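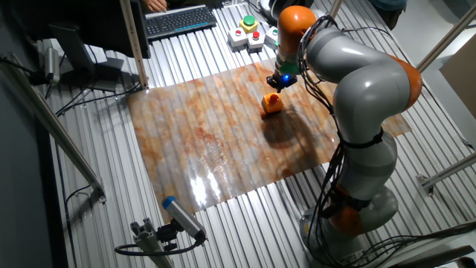

Kemeys K2 two-finger gripper: bench trial notes and product details

The Kemeys K2 is a compact electric gripper for light bench work with a seven-jointed arm. Wendance stocks it as a single unit or as a kit with the wrist flange, cable straps and the Jerik controller. The notes on this page come from a comparison run in the Cakthorpe workshop in November, where the K2 was tried against the wider K4 on the same arm and with the same control software.

What it is for

The K2 suits small parts that stand upright on a flat surface and have clear space above them. Push-button boxes are a good test of this. They have flat sides to grip and a raised button on top that the fingers have to straddle or press, depending on the task. Both tasks were part of the trial.

If your parts are wider than the palm of your hand, look at the K4 first. If you need suction, neither model is the right choice.

How the trial was set up

The arm is mounted at one side of a slatted aluminum table and reaches over from above. One button box goes on a glossy marble-print sheet and the others wait beyond it until they are needed. We picked a shiny, busy sheet on purpose - plain matte mats make every vision system look good.
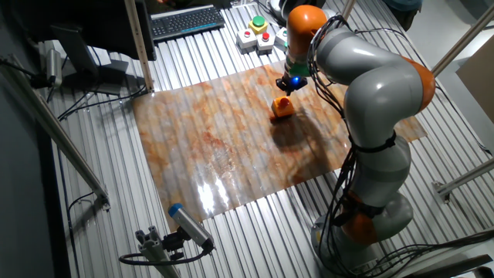 K2 over the orange button box, marble-print sheet, overhead lights on.

Each gripper made 27 approaches per box, in both tasks. The box was moved to a new spot by hand between approaches. Speed, lighting and starting pose were left alone for the whole run. Kasun Dissanayake wrote the approach routine and kept the log.

Findings

The K2 cleared the neighboring boxes more easily because of its narrow body. The K4 needed a wider gap and twice refused a path that the K2 took without trouble. On pressing, the two were close. The K4 is stiffer and gave a cleaner press on the large green button. On the small red ones the K2 was easier to line up.

Glare was the main source of missed positions with both models. The reflection on the sheet moved the estimated edge of the box by up to 8 mm when the box stood close to the bright patch. Adding a second viewpoint from the other side of the table brought most of these back in line. Gripper choice made no difference to this. 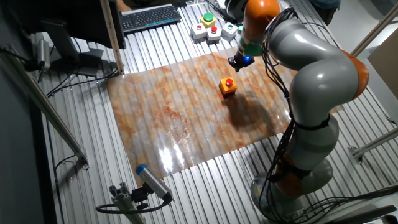
Box near the middle of the mat, gripper held back at its far edge.

Cable routing

Strap the cable bundle along the outside of the arm and leave a loop at each joint. With the loops too short, the wrist stops early on the far side of the table. The kit has 11 straps, enough for a mid-size arm. Longer arms will need a second pack.

Light on the wrist mount

The indicator is set on the side of the mount so it can be read from the keyboard end of the bench. The color and brightness can be changed in the Jerik settings under Tool.

What comes in the kit

K2 gripper with two angled fingers
Wrist flange
Jerik controller and power lead
Cable straps
Hex keys and mounting screws
Printed setup sheet

Price and delivery

The full kit is 1,237 dollars before tax. The gripper alone is priced on request and ships without a controller. Replacement fingers are sold in pairs. Please have your flange pattern ready when you order.

Customer comments 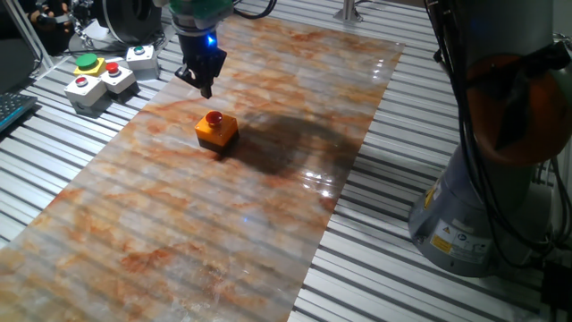

Lindalva Leite writes: We changed from the K4 to the K2 for a similar job and the narrow fingers do help in a crowded corner. My one complaint is the setup sheet. It covers the flange well but says very little about setting the closing force, and I had to write in for the numbers. I would also like a longer power lead.

Reply from Wendance: The closing force table is now on the back of the setup sheet. Write to us with your order number and we will send you a copy. A longer lead is available as a spare part.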